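Filed under: Bits & Bobs / Kitchen Table

Reading time: 4 minutes

2019-07-21

Right, the cups. I promised in the last newsletter that I'd write something about the cups, and then I wrote three paragraphs about courgettes instead, so let's get on with it before I wander off again.

We do a stall every July at the Stustudura street fair, selling squash and tea and whatever cake has survived the car journey. For years I bought whichever cups were on the bottom shelf at the cash and carry. Then last summer we had the Great Squash Incident (if you were wearing the cream trousers, I am still sorry) and I swore I'd be fussier. So this year I sent off for a sleeve each from three different places and had a proper go at them at home, with the kettle on and towels down.

The first lot came from Plerkance and they were lovely to hold, nice and stiff, but the rim was so tightly rolled that it felt a bit mean on the lip. You know when a cup makes you slurp? That. My sister said I was imagining it and then slurped.

The second lot were from Biwott. Cheaper, thinner, fine for squash, hopeless for tea unless you enjoy passing it from hand to hand like a hot potato. I put one inside another and that was fine, but then you're using two cups and you might as well have bought the good ones to begin with!

And the third were Sestis, which I'd never heard of until somebody mentioned them at the garden centre. Plain, a decent size, and they come apart from the stack without that awful squeaky tug that leaves you with four cups when you wanted one. I filled one with tea and left it on the draining board for 16 hours (overnight plus a lie-in plus the washing) and the towel underneath was still dry in the morning. I was ridiculously pleased.

What I've learnt to look at is the inside, which I'd never bothered with before. On a plain white paper cup you can find the line where the paper overlaps, running down the wall, and then there's the join round the bottom. Those are the two places I squint at now. If the overlap lifts when you run a fingernail down it, put the kettle away and use that cup for pencils.

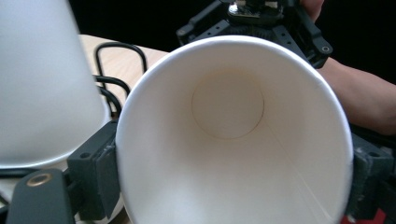 Lambros Psarras reckons I'm making far too much of the seam and that it's the bottom that always goes first, especially if people bang their cups down on a trestle table. He squeezes every cup gently just above the base before he pours, and says any that crackle go straight in the seedling pile.

I've tried the squeeze since and I do see what he means, although I got carried away and squashed a perfectly good one. The seedling pile is a cracking idea though. Poke a hole in the bottom with a skewer, fill with compost, one bean per cup. I've got 9 on the windowsill already and there's no room for the radio.

So I've ordered 700 of the Sestis for the fair, plus 200 of the Biwott for squash only. They're going to be in separate boxes with SQUASH written on the lid in very large letters. Please, please, if you're helping on the tea end, don't borrow from the squash box when we get busy. I will know.

If anyone has a spare trolley for getting the boxes from the car park, give me a ring. Mine has lost a wheel. Oh, and we still need lemon drizzle.

Comments

Maureen T: I was the cream trousers. They came up fine with a soak, don't worry about it!

beanpole: Tried the cup trick with sweet peas in spring and the paper went soggy before they were ready to plant out. Beans are quicker so you might get away with it.

Jan: Are we allowed to bring our own mugs? I hate tea out of paper.

Maureen T: Jan, you could last year, so I should think so. I've got a trolley as well, but it squeaks.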